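Subject: Re: [members-announce] August open day, card desk demonstration: arrangements 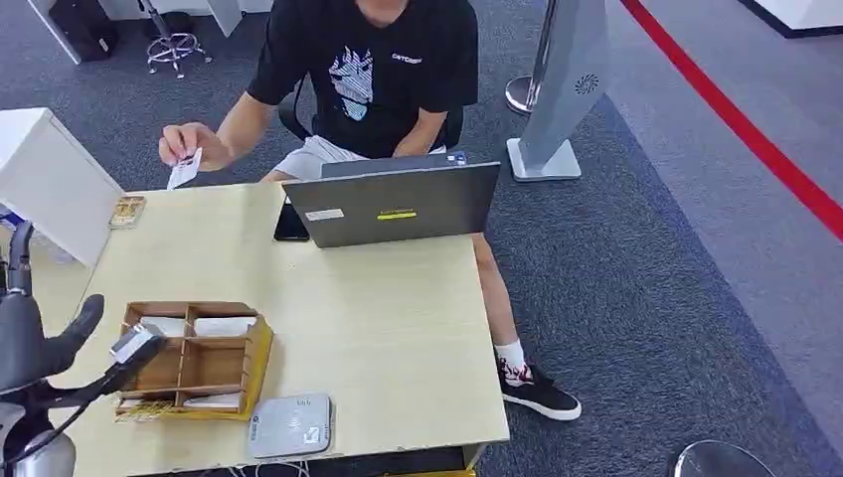

## Background

Colleagues,

The Zodbridge program office thanks those member sites that replied to the first notice. The earlier message is quoted in part below, followed by our responses and the confirmed arrangements for the open day.

> Our site would like to bring a group to the August open day. Before we commit to travel, we would appreciate clarification on the following.
>
> The notice refers to a "reception task." Does this mean that the robot will deal with visitors directly, or will it work alongside a staff member?
>
> Are the cards used in the demonstration live access credentials? Our privacy officer will not approve attendance if personal information is displayed or read.
>
> Finally, is the demonstration suitable for visitors who have no technical background?

## Responses

**The task.** The robot works at a desk with a person seated on the opposite side. White cards are held in a wooden organizer with six compartments, and the robot handles them with a jointed mechanical hand. A card reader sits near the front of the desk. The demonstration program, which we refer to as Pikavton, covers three operations: taking a card from the organizer, presenting it at the reader, and passing it to the person opposite. Visitors will not be served by the robot directly. A staff member will occupy the chair at all times while the arm is powered.

**The cards.** All cards issued for the open day are blank test stock. They carry no name, photograph or membership number, and the reader is not connected to the building's access system. A set of 403 cards has been prepared for the purpose, and these will be collected at the close of the day. A privacy statement suitable for forwarding to your own officer is available from the program office on request.

**Suitability.** The demonstration is intended for a general audience, including administrative and front-of-house staff. Technical questions will be taken at a separate session in the afternoon, led by the Uçar controls group.

## What visitors should expect

Each demonstration runs for 20 minutes and admits a small group. Staff will first perform the task by hand, after which the robot will carry out the same operations at its normal working speed. The program office asks visitors not to expect a flawless run. Cards are thin and pale, they lean against one another in the compartments, and a missed grasp remains the most common fault. Where one occurs, the operator will let the robot attempt its own recovery before stepping in.

During the internal trials completed before this notice, the Fistirex hand logged 2884 grasp attempts. Of these, 41 ended in a dropped card. The office regards the figure as acceptable for a supervised demonstration, although it would not support unattended use at a working reception desk. A full breakdown by compartment will be circulated to the list after the open day.

## Arrangements

- Registration opens at 9:00 a.m. and the first demonstration begins at 9:30 a.m.
- Each member site may register a maximum of 2 groups.
- Visitors must remain on their own side of the marked line while the arm is powered.
- Bags and coats are to be left at the cloakroom.
- Personal photography is permitted. Please do not use flash, as it interferes with the robot's cameras.
- The demonstration area is on the ground floor and has step-free access from the parking lot.

Sites wishing to amend an existing registration should reply to the program office directly and not to the full list. Requests for French-language commentary should be included in the same reply.

Program Office
Zodbridge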